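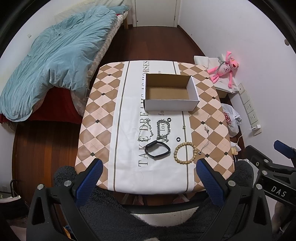 Ticket opened with Hornatau support, category "Missing or wrong track." The Fogh live album is in my library under its European title and again under its American one, and your system has decided these are the same record. They are, nearly. The American pressing drops the third song and fades the applause early. When I merged the two, as your pop-up urged me to, the third song left. I went to the physical copies for proof, which meant the table with the TAKE DREAMS AS HORSES cloth on it, a sentiment I find about as clear as your merge dialog. Both discs play fine in an old player. The third song exists. Please put it back.

Status: Open
Library size: 2,000 tracks before merge
Library size: 1,991 tracks after merge

Update 1, from me, same evening

I see that one missing song does not explain a drop of nine. The other eight are the B-sides from the Clondside singles box, which I had filed under the same band. They were not part of the merge. They seem to have gone along out of sympathy.

Reply from support

Thank you for contacting Hornatau! Have you tried signing out and signing back in?

Update 2, from me

I have. I am now signed in, with 1,991 tracks.

Reply from support

Thank you for your patience. Some songs are not available in all regions due to licensing. We understand this can be frustrating.

Update 3, from me

These are my own files, ripped from discs I bought and uploaded to your locker. The license is a receipt from Bestis Records, the shop, with a coffee ring on it. I can scan it if the coffee ring is a problem.

Things tried so far, so we don't do them twice:

Signed out and in. No change.
Cleared the cache. No change, except it forgot my volume setting and greeted me with the drum solo at full blast.
Uploaded the third song again. It appeared for a minute, was recognized as a duplicate of itself, and vanished.
Renamed the song "Test" and uploaded it. It stayed. It now has cover art from a hearing clinic.

Reply from support (escalated to Catalog)

Hi, Catalog here. The merge matches on artist, year and running order. Your American copy has one track fewer, so everything after track 2 was shifted up and the leftover was marked as an error. The B-sides carry the same year tag and have no album title, so the cleanup took those too. Your files are not deleted. They are in a holding folder for 10 days. Can you confirm you want the two versions kept apart?

Update 4, from me

Confirmed. Apart, please, with both titles as printed. This is the first reply to mention the song, and I'd like it noted that I was happy to read it.

Reply from Catalog

Split done, and both albums are locked against auto-merge. The B-sides have been restored under "Unknown Album." Please refresh on your side.

Update 5, from me, Tuesday

Refreshed. Third song is back in its place, between the slow one and the one where the singer forgets the second verse. All 8 B-sides are present. I have given them an album title so they won't be mistaken for litter again. "Test" is still there as well, clinic artwork and all, and won't delete. Happy to open a separate ticket for that one.

Status: Resolved
Related ticket: Cannot remove "Test"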